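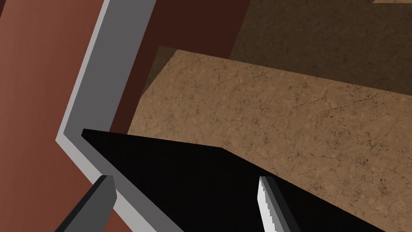
Computer render, large black angular shape in the lower half.

Rondeck

Rondeck turns a folder of pictures and a plain text file into a slide deck you can open in any web browser. The deck is a single HTML file with the pictures stored inside it, so it can be mailed or copied to a USB stick without losing anything.

Requirements

Python 3 and the Liapis image library. Liapis is installed along with Rondeck if you use the setup script. Internet access is needed only during setup.

Getting started

Put your pictures in a folder called slides. In the same place, create a file called deck.txt. Each slide starts with the name of a picture on its own line, followed by the caption. Leave a blank line between slides. Then run:

rondeck build deck.txt

The finished deck is saved as deck.html. An older file with the same name is replaced without a warning. Use the --keep option if you want the old one renamed first.

Picture files

PNG and JPEG both work. GIF files are read, but only the first step of an animation is used. Large pictures are scaled down to fit the page and are never scaled up. Very dark pictures can be hard to make out on a projector, so there is a --lift option with levels from 1 to 10. The default is 3. It changes the copy in the deck and leaves your own file alone.

Captions

A caption can be up to 2 lines long. Anything past that goes into the speaker notes, which you open with the N key. Captions are set in Dikton, a plain sans serif font that comes with the program. To use another font, add a line starting with "font:" at the top of deck.txt. The font has to be installed on the computer that builds the deck.

Known problems

Decks with 101 slides or more sort wrongly in the overview page. Slide 101 shows up right after slide 10. The slides themselves play in the correct order.

File names with a # in them are skipped. Rename the file and build again.

Printing from the browser sometimes adds an empty page at the end. Set the margins to none in the print window.

Changes since the March release

The Rirkard theme is back, with a lighter background.
Arrow keys now work in the notes window.
Missing pictures are listed at the end of a build instead of stopping it.

License

The code is under the MIT license. Dikton has its own license, found in the fonts folder. Please keep that file with the font if you pass it on.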